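오스타홀름, 손에 드는 집게로 로봇에 음료병 다루기 가르친다
사람이 직접 시연한 동작과 원격조종 기록을 함께 학습

입력 2025년 5월 6일

물류 자동화 업체 오스타홀름(Ostarholm)이 매장 진열용 로봇 ‘스툴리로라(Stulirora)’의 작업 학습에 사람의 시연을 쓰는 방식을 도입했다고 밝혔다. 작업자가 집게를 손에 들고 물건을 집어 옮기면 집게에 달린 소형 카메라가 그 과정을 기록하고, 로봇이 이를 학습 자료로 삼는다.

회사에 따르면 이번 시연은 음료병을 상자에서 꺼내 선반에 세우는 작업에 맞춰졌다. 병을 집는 높이와 각도, 선반 앞에서 속도를 줄이는 시점, 손가락을 벌려 병을 놓는 순간까지 모두 사람이 보여준다. 작업자 12명이 참여했으며, 지금까지 모은 시연은 한 사람당 300회다.

개발을 맡은 마이테 몬테스 책임연구원은 “좌표를 하나하나 입력하던 때에는 상품이 바뀔 때마다 프로그램을 손봐야 했다”며 “지금은 진열을 오래 해 본 직원이 집게를 들고 평소대로 일하면 그 동작이 그대로 자료가 된다”고 말했다.

집게의 손가락은 격자 구조로 만들어졌다. 병처럼 둥근 물건에 닿으면 곡면을 따라 휘면서 감싸도록 설계한 것이다. 몬테스 연구원은 페트병의 경우 세게 쥐면 몸통이 찌그러지고 약하게 쥐면 미끄러져, 초기에는 쥐는 힘을 맞추는 데 시간이 가장 많이 들었다고 설명했다.

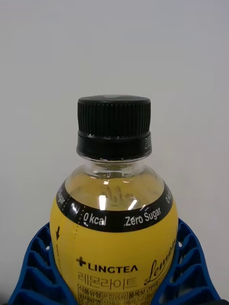
파란색 집게 손가락 사이에 세워진 ‘링티(LINGTEA)’ 레몬라이트 음료병. 손가락이 라벨 양옆에 닿아 있다.

손으로 하는 시연만으로 부족한 부분은 원격조종으로 보완한다. 조종자는 로봇에서 떨어진 자리에서 카메라 영상을 보며 조종간으로 팔을 움직인다. 선반 안쪽 깊숙한 자리나 천장에 가까운 칸처럼 로봇 팔의 가동 범위가 문제가 되는 동작이 주로 여기에 해당한다. 사람 팔로는 쉽게 닿는 곳도 로봇은 관절 방향에 따라 닿지 못할 때가 있어, 실제 팔로 움직인 기록이 따로 필요하다는 것이 회사의 설명이다.

원격조종 장비는 협력사 지레티(Jiretti)가 공급했다. 조종자는 2인 1조로 일한다. 한 사람이 팔을 조종하는 동안 다른 사람은 기록을 확인하고, 병이 넘어지거나 라벨이 뒤로 돌아간 경우를 따로 표시한다. 표시된 기록은 학습 자료에서 빼되 실패 유형을 분석하는 데 쓴다.

조종을 맡고 있는 아피아 안사 씨는 “화면만 보고 하면 병과 선반 사이 거리를 가늠하기 어렵다”며 “처음 며칠은 병을 내려놓는 높이를 맞추는 연습만 했다”고 말했다. 그는 투명한 병이 불투명한 용기보다 까다롭다고 덧붙였다. 빛이 반사되면 화면에서 병의 윤곽이 잘 보이지 않는다는 것이다.

오스타홀름은 5월 안에 유통업체 솔레르(Soler)의 매장 2곳에서 시험 운영을 시작한다. 시험 기간에는 영업이 끝난 뒤에만 로봇을 가동하고, 로봇이 병을 집지 못하면 원격 조종자가 이어받는다. 이때의 조종 기록도 학습에 다시 쓰인다. 음료 외에 캔과 종이팩으로 대상을 넓히는 시점은 시험 결과를 보고 정할 계획이다.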